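Printed tablecloth as a bedspread — how do I keep the colors from fading in the wash?

Asked by Rogelio Pangilinan, August 17, 2025
Category: Laundry & Fabric Care

Hi all, first time posting here so go easy on me. Back in June my aunt cleaned out her linen closet and sent me home with a huge pile of printed cloths, and I have gone a little overboard. There's one on the table, one on the bed, and a couple more folded up waiting for me to have a good idea. I love them! My place was very beige before this.

The trouble is washing. The first one I did (a red one, naturally) went in with warm water and whatever detergent was in the cabinet, and it came out looking ten years older. The red went sort of salmon and the edges puckered. I'd rather not do that to the rest of them. The one on my table is mostly white with bands of red and pink and green, and those are exactly the kinds of colors I'm scared of putting next to white in a washing machine.

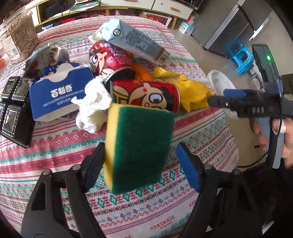 Table cloth, with the "HANDMADE" lettering that's printed on it

None of them have care tags. The lettering is part of the print, so it doesn't tell me a thing about fiber or temperature. My guess is cotton for most of them, maybe a blend for the thicker ones, but I really am guessing.

So, three things. Is cold water enough to get food stains out of a tablecloth? Does the vinegar trick for setting color do anything? And can I put these in the dryer at all, or am I stuck with hanging them over the shower rod? We have a shared laundry room in Sutlow Court with two settings, hot and less hot, if that matters.

Bedspread is the other worry. It gets sat on all day long so it needs washing a lot more than the table one does.

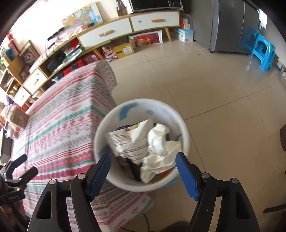 The bedspread, pink and teal on white

Thanks in advance for anything you've got!

3 answers

Answer 1 — marked helpful by 12 people
by Meinrad Aigner

I've been washing printed cottons for years (my mother sewed and sold them, so I grew up with wet cloth hanging in every doorway) and I'd start with a test before anything else. Take a white rag, get it damp, and press it hard on a red part of the print somewhere near the hem. Hold it there a minute. If the rag comes up pink, that cloth gets washed alone, by hand, in cold water, until a rag comes up clean. If nothing transfers you can relax quite a bit.

On your questions. Cold water is fine for most food if you get to it early. Tomato and turmeric are the exceptions. I rub a bit of plain dish soap into the spot, leave it 20 minutes and rinse from the back of the fabric so you're pushing the stain out the way it came in. Don't scrub a print with anything rough, you'll lift the color along with the sauce and end up with a pale patch.

Vinegar — skip it. It won't set the dye on a finished cotton print. People swear by it and so did my mother, but her reds ran anyway.

For the dryer, I'd say no, at least for the first few washes. Cotton that was never preshrunk will shrink in there, and that's probably your puckered edge right there: the hem thread and the cloth shrinking at different rates. Hang them in the shade, not in full sun. Strong sun is harder on pinks than any washing machine I've owned. If you must use the machine downstairs, turn the cloth inside out (fold it print side in and baste the edges loosely, or stuff it in a pillowcase) and use the shortest cycle they've got.

And the bedspread, since it's getting the most wear, I'd put a light throw over the part you sit on. Then you wash the throw every week and the spread maybe once a month.

The salmon one won't come back, sorry. Makes good napkins though.

Answer 2 — marked helpful by 3 people
by plakeck_porch

Color catcher sheets!! I throw two in with anything red. They come out of the wash looking horrifying and my whites stay white. Also use less detergent than you think, like half. I used to pour in a full cap and everything felt stiff.

I do put mine in the dryer on low, taken out while they're still a little damp, and they've been ok. But mine are cheap polyester ones so maybe don't go by me.

Answer 3
by Admasu

just iron them on the back side while damp. doesn't help with fading but the puckering looks way better

Comment from Rogelio Pangilinan (asker)

Thank you, this is so much more than I expected! Did the rag test on both. Table one came up clean, bedspread left the tiniest bit of pink so I guess that's going in the bathtub. Meinrad, when you say cold, do you mean straight from the tap cold? Mine runs pretty lukewarm in summer.

Reply from Meinrad Aigner

Tap is fine. Don't leave it soaking overnight, though. In, swish, out, rinse, and hang it up flat so no wet part is folded on top of another.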